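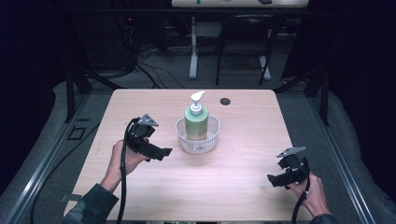
# Refilling soap: concentrate, tablets and the cost per bottle

Jun 27, 2023

I stopped buying hand soap in new bottles last September. The idea was to keep the same pump bottles in use and change only what went into them. I kept a log of weights and prices, and this post is a write-up of it.

## The three options

**Ready-to-use refill.** The Mulcahy pouch is ordinary liquid soap in a bag. You cut the corner and pour. There is no mixing and no waiting, but you are paying to carry water home, and the pouch is a laminate that our council does not collect.

**Concentrate.** Grurnesico sell a thick liquid that you dilute one part to four. It comes in a small bottle with a screw cap. The ratio matters more than the label suggests, as described below.

**Tablet.** Herkura tablets go into a bottle of warm water and dissolve overnight. They weigh almost nothing and store well in a drawer. The result is thin, closer to a foaming soap than a gel, and a normal pump will throw it further than you expect.

## Viscosity

Most liquid hand soap is thickened with salt. The surfactant forms long micelles at a certain salt level and these tangle, which gives the gel its body. Add more water and both the surfactant and the salt fall below the useful range. The drop in thickness is sudden. At one to four the Grurnesico mix pours like single cream. At one to five it pours like water.

Adding table salt can bring some of the thickness back, a pinch at a time, but there is a peak. Go past it and the mix thins again, and there is no way to take the salt out. I spoiled one batch this way and used it up on the bathroom floor.

Temperature has an effect too. A batch that was fine in the kitchen was noticeably stiffer in the outside toilet in winter. It recovered indoors.

## Preservative

Diluting the soap also dilutes the preservative. The makers allow for this if you keep to the stated ratio. If you stretch it, the mix may not be protected, and a warm bathroom is a good place to grow things. My rules are:

- Mix only what will be used in 8 weeks.
- Use cooled boiled water.
- Empty and rinse the bottle before each refill. Do not top up.
- Let the bottle dry fully, upside down, with the pump out.
- Write the mixing date on tape under the base.

Topping up is the habit I found hardest to drop. The old residue carries over each time, so the oldest soap in the bottle is never gone.

## Pumps

Pumps wear out before bottles do. The usual fault is the ball valve at the bottom of the chamber, which sticks when soap dries on it. Symptoms are a slow return stroke or several dry strokes before anything comes out. Pumping hot water through it clears most cases. If it does not, the spring has probably corroded and the pump has to be replaced.

Check the neck thread before ordering spares. The two common sizes are 24 mm and 28 mm, and they look much the same until you try to screw one on. The dip tube can be cut down with scissors. Cut it at a slant so that it does not seal itself against the base.

## Consumption

I weighed the kitchen bottle every Sunday night until the first concentrate bottle ran out. It made 1450 ml of finished soap. One full stroke of the kitchen pump delivers just under 2 ml, which is more than one pair of hands needs. A collar cut from spare tubing and fitted under the pump head shortened the stroke, and the bottle then lasted 15 days longer than before. It was the cheapest change I made and it saved the most.

For comparison, one Mulcahy pouch came to 623 g on the kitchen scales, bag included.

## What I use now

Concentrate in the kitchen, tablets upstairs in a foaming pump. I no longer buy the pouches. The tablets were poor in a standard pump and are perfectly good in one made for thin soap, so the fault there was mine.

The same approach might work for washing-up liquid. A shop called Over sells it loose by weight, and I have a clean two-litre container ready. The thickness question will be the same, with more grease involved. I will start a new page in the log for it.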